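Section 4. Setting out the Bovwood Priory display

4.1 Before you begin

The travelling display on the nuns of Bovwood Priory is lent to churches, schools and local history societies. It tells the story of the house from its foundation to its closure, with particular attention to the infirmary and the daily round of prayer. This section should be read in full before any case is opened. It replaces the loose sheet issued in January.

The display consists of the upright panels, one table case, the Junolach audio unit and a folder of readings. Allow 60 minutes for setting out and 40 minutes for packing away.

Note: Panel texts may be read aloud or copied for use in worship or teaching. They may not be altered.

4.2 Placing the panels

1. Choose a level floor away from heaters, candles and outside doors.
2. Stand Panel 1 (The Foundation) nearest the entrance, facing the visitor.
3. Place the remaining panels in number order, working to the left. The order follows the life of the house and should be kept even where space is short.
4. Leave a clear passage wide enough for a wheelchair in front of every panel.
5. Lock the feet of each panel before placing the next.

Caution: Panel 3 (The Infirmary) is heavier than the others and must be lifted by two people.

4.3 The table case

The table case holds copies of objects recorded in the infirmary accounts, together with a facsimile of the Dukiswood psalter. The original psalter does not travel.

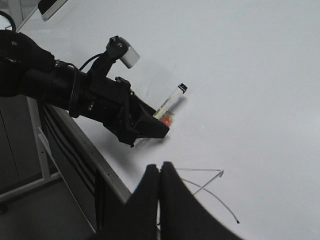
Figure 1. Clear glass vial held at an angle above a white surface.

1. Put on the cotton gloves supplied in the lid pocket.
2. Lay the linen cloth flat and place the psalter on its cradle, open at Psalm 47.
3. Set out the remaining copies according to the plan inside the lid.
4. Close the case, turn the key and hand it to the person in charge of the building.

Note: The psalter should be closed overnight - the binding strains if it is left open for long periods.

4.4 Lighting and the readings table 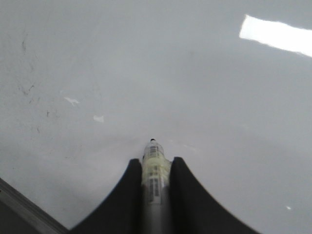 The readings were drawn from the abbess's rule and from letters sent by the sisters to their daughter house at Jia, and many visitors wish to sit with them for some time. Place the folder on a separate table with at least two chairs. Check the light from the reader's seat before opening to the public. A smooth, slightly glossy surface can throw back a bright white patch of glare, as in the top right corner of Figure 2, and the smaller print is hard to follow beside it. Where this occurs, turn the table or lay a plain cloth over it.

Caution: Do not fix lamps to the panels or the table case.

Borrowers should report any damage before the display is moved to another building.

Revised June 11, 2018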